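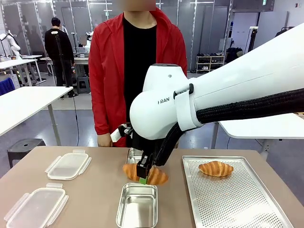

Hi, I'm Vilém Machala, and I run Jotside, a small school for grown-ups who want to write by hand again. I started it in February with one class, a borrowed room and a box of cheap pens, and I was terrified no one would come. They came! We meet on Sunday mornings, and week one is always a page on breakfast. A golden-brown croissant like this one will get you a good half page if you think about who used to buy them for you. My first try ran to 600 words (mostly about my aunt).

These days we have 70 regulars, ages 14 and up, and a second teacher, Volker Steinbach, who does letters and family stories. He's far more patient than I am with commas.
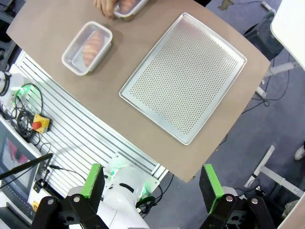

A bread roll in its container, with a perforated tray beside it.

We also swap notebooks by mail with a writing group called Barasa, and I love those envelopes more than I can say. Last count, we'd sent them 1,363 pages, some of them even readable.

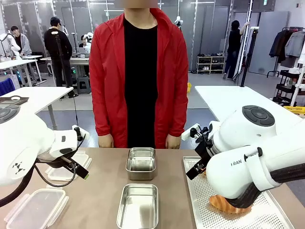

Do I need nice handwriting to join?
Any handwriting is fine. Bring a notebook and a pen you like, and print if that's easier. You can read your page out loud or keep it to yourself, and the first class is free.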